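Chapter 3
Laying Out Parts Before Assembly
Reading time: 8 minutes

A desktop computer goes together faster when each part has its own place on the bench before the case is touched.
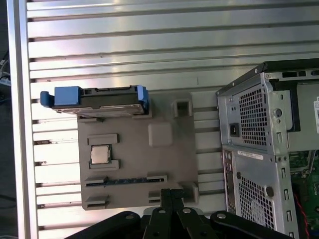 One reader of the first edition wrote to say that she had always built straight from the boxes, opening each one as its turn came, and had lost an evening when the last box turned out to hold the wrong memory. Her letter is the reason this chapter comes before the one on mounting the board.

The parts in this chapter are few: a processor, a memory module, a hard disk drive in its caddy, and a chassis with a power supply already fitted. The drive in a blue caddy is handled by the caddy, by the end handle where there is one. The processor gets a recess of its own, and the memory module a slot that holds it along its length. A chassis lying on its side with the open side toward the work leaves the motherboard within reach.

Shops arrange this in different ways. At the Flamalholm repair school, students use a shaped plate with a holder for every part, and an instructor can see from across the room which part is missing. The Tondasine workshop in Flavness uses plain trays with outlines drawn in marker. Either will do for the exercises here. A folded towel will not, as small parts slide into the creases.

Before you begin, switch off the power supply and pull the cord. Put on a wrist strap and clip it to bare metal on the chassis. Hold the processor by its edges and the memory by its short ends. Read the label on each part against your parts list, and write down anything that does not match.

Set aside 30 minutes for the first layout. Most students need less by the third.

Terms used in this chapter: caddy, chassis, fixture plate, grommet, inlet, recess.

3.1 Checking the Parts List

Copy the blank list on page 38 into your notebook. It has one line for each part, with space for the maker, the model number, and the condition on arrival.

Related chapters
Choosing a Workbench
Static and How to Avoid It
Mounting the Motherboard
Drives, Caddies, and Bays
Šindelář Parts List, Blank Form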